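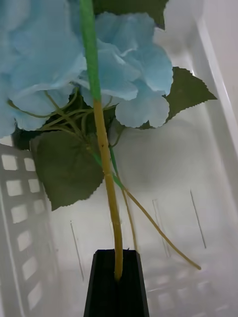

Amr Berrada wrote:
The grip rule in the Prirngate handling sheet is too loose. "Hold by the stem" should say below the lowest branch, with a force limit.

Karim_Benkirane
Disagree on the limit. Stems vary too much for one number. I would fix the grip zone and leave force to each cell. Of 161 rejects logged in July, 60 were grips above the branch point, and those are easy to rule out in writing.
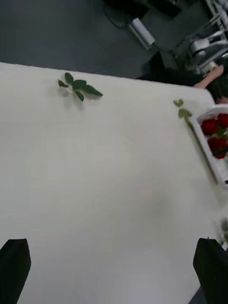
The other thing the sheet skips is the area around the table. It needs a line on loose foliage and a line on people within reach. Bravo mode slows the arm but does not replace a marked boundary.

Souad_R
Agree on the boundary. Not on foliage - sweeping between every pick costs more time than it saves. Once per batch is enough.

Karim_Benkirane
Per batch is fine if the end of a batch is defined. Ours is not. I would also require an open-gripper check against a plain surface before the first pick.

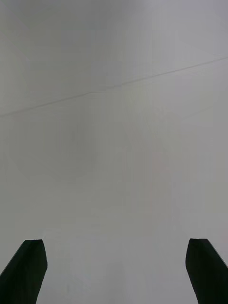 Log it with the operator's initials, same as a tool change. Proposed text:

1. Open-gripper check at start of shift, logged.
2. Approach with fingers open, one on each side of the stem. Stop before closing if a leaf is in the gap.
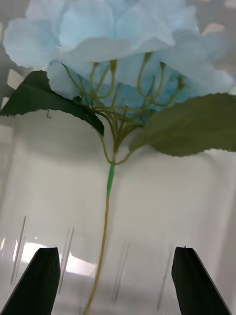 3. Close below the lowest branch only.
4. Clear loose foliage at end of batch.

Amr Berrada
I can accept 1 to 4. Still want a force limit in 3.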